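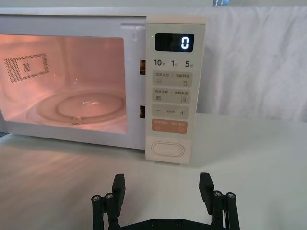
Cell 2, wrist camera view: two-fingered gripper open in front of the microwave's door-release button.

About Terkeck

Terkeck installs and services small robot cells for household appliance testing. A cell in our sense is one arm, one gripper, one wrist camera, a white table and whatever appliance the customer needs operated. The arm presses buttons, turns knobs, opens doors and moves dishes. We do not build arms and we do not write the customer's test plans. Our work starts when the crate is opened and continues for as long as the service agreement runs.

The workshop is divided into an assembly room and a test hall. Cell 2, in the test hall, is our reference installation. Every procedure we use at a customer site is first written and checked on Cell 2, and the description that follows is how we keep it.

The cell

Cell 2 has a fixed arm at the front of a white tabletop with a white fabric backdrop hung behind it. The current appliance is a countertop microwave with a cream control panel, Chinese labels and a large oval release button at the bottom of the panel. It was chosen for the release button. A button of that size can be reached with a single fingertip or with both fingers closed, and the two methods load the gripper differently.

Control software is Danditz, run on a separate computer outside the cell. Fixtures and table hardware come from Majumder. Neither is exclusive, and we service cells with other software on the same terms.

Setting up

The table is leveled before the arm is powered. We level at the four corners first and then at the point where the appliance will stand. A table that reads level when empty can still tip slightly under a microwave, so the second reading is taken with the load in place.

The appliance is then set down and its position taught. Three points are taught on the front face: top of the panel, release button, and the lower corner of the door. If the appliance is moved for cleaning, all three are taught again. We do not correct a position by typing in an offset.

Camera exposure is set last. Glossy displays and lit oven cavities are the usual sources of trouble. We set exposure with the cavity light on, then check that the digits on the display can still be read by the software. Where both conditions cannot be met, the display takes priority and the cavity is left bright in the picture. Backdrop folds are acceptable. A fold that falls directly behind the edge of the appliance is smoothed out.

Gripper care

Most service calls concern the gripper. The fingers on Cell 2 are parallel linkages with flat fingertip plates, held by screws at the joints. A screw that backs out by a small amount has no visible effect on an open gripper and shows up only as a fingertip that lands low on the button.

The inspection interval on Cell 2 is 80 hours of motion. The order is fixed:

Park the arm, open the gripper fully, lock out power at the cabinet.
Check each linkage screw with the torque driver. Do not judge by eye.
Move each finger by hand through its travel and note any stiff spot.
Wipe the fingertip plates with a lint-free cloth and alcohol.
Look over the base bracket and its fasteners.
Restore power, close the gripper, read the zero position and write it in the log.

The inspection takes 35 minutes when nothing is found. If the zero position has moved since the last entry, the gripper comes off and goes to the bench. It is not adjusted on the arm.

Fingertip plates are replaced as a pair, including when only one is worn. Used plates are tagged with the cell number and kept until the next inspection is signed off.

Repairs

A bench repair covers the linkage, the bracket and the drive. We replace pins and bushings in our own shop. Drives are exchanged complete and the old unit is returned to Tullar for rebuild.

After any repair the cell runs a press test before it is released. The arm approaches the release button with the gripper open, stops short of the panel, closes, presses and withdraws. The sequence is repeated 60 times without anyone entering the cell. One missed press fails the test and the count starts over. A late press is logged but does not fail it.

The most common fault after a repair is cable routing. A cable clipped too tightly at the wrist will pass the press test and pull the connector the first time the arm reaches to the far side of the table. For this reason the release procedure includes one slow move to each corner of the work area, watched by a technician with a hand on the stop button.

Records

Each cell has one log. It stays with the cell when the customer moves it to another building. Entries are made at the time of the work and state the reading before and after. The Cell 2 log stood at 461 entries when this page was last revised, in June. Customers may read it on request, including the entries for jobs we got wrong.

People and contact

Vendula Vávra is head of service. She wrote the inspection procedure and approves all changes to it. Technicians train on Cell 2 before they are sent to a customer and must complete an inspection, a fingertip change and a bench repair under supervision.

The test hall is open to customers on Wednesday by appointment. Service requests should give the cell number, the last recorded zero position and a short account of what the arm was doing when it stopped. Please leave the gripper mounted until we have replied.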